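Faire son levain quand on débute

Coucou ! Mon levain s'appelle Pollel, il a démarré en juillet et il tourne toujours. Je vous raconte ma méthode (sans balance de compétition, promis).

1. Le mélange
Dans un bocal propre, 50 g de farine de seigle et autant d'eau tiède. On remue, on pose le couvercle sans visser.

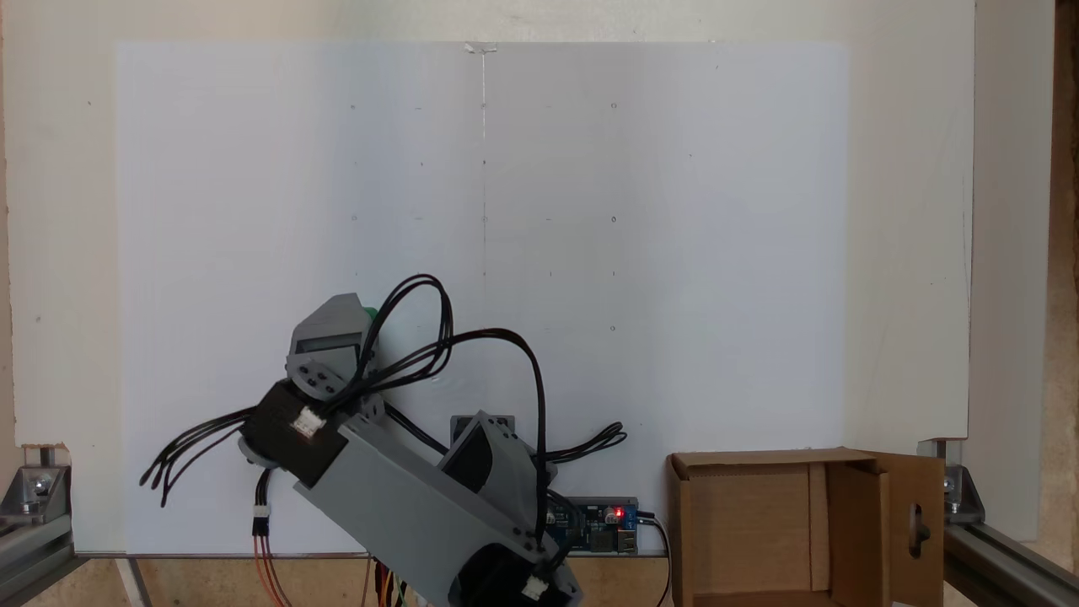

2. Les rafraîchis
Chaque jour, je jette la moitié et je remets farine et eau, à parts égales. Au bout de 3 jours ça sent un peu le vieux fromage, on continue !
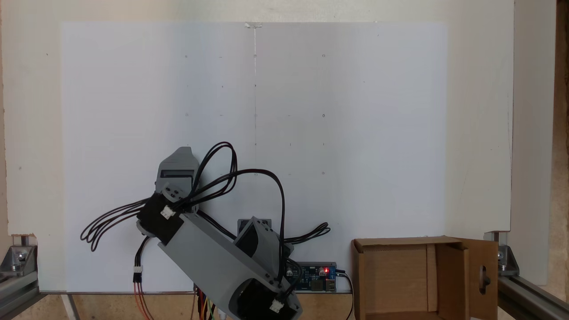 Peut-on utiliser l'eau du robinet ?
Laissez-la reposer une nuit en carafe, le chlore s'en ira en bonne partie.

3. Le premier pain
Quand il double entre deux repas, on pétrit.

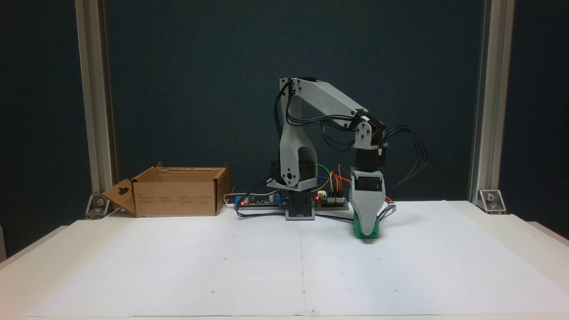
Moi je le fais le soir, avec une longue pousse au frigo, 16 heures en général, et j'enfourne au réveil.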